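Budgeting for a second handheld gripper station

plolter_bench
Tuesday, August 4, 2020
Putting together a request for a second station, to be running by November. The quote from Genow for a pair of handheld grippers with plates and cabling is 58% of the total. The rest is extrusion, a table top and storage. Has anyone bought separately and come out ahead?

hiswood
We did. Extrusion cut to length from a local supplier saved us £300 against the kit. Allow 10 days for it. Brackets were extra and not on the first invoice.

sriwong_m
Disagree on buying separately. You save on metal and lose it in assembly time. It took us nearly 3 days to square the first one.

plolter_bench
Noted. Our tasks are light: shoes, boxes, small household goods. Payload is not the limit, jaw width and cable length are. 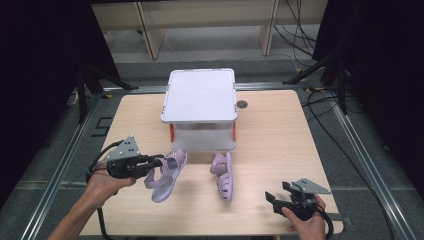 For soft items like a rubbery heel strap I would put money into spare jaw pads before a stiffer frame. Cable routing also needs its own line in the budget -- we left it out last time.

hiswood
Agreed on pads. Not on the frame. If it flexes, you recalibrate.

sriwong_m
Only if the cameras are fixed to it. Are they?

plolter_bench
Undecided. I will price both and post the sheet.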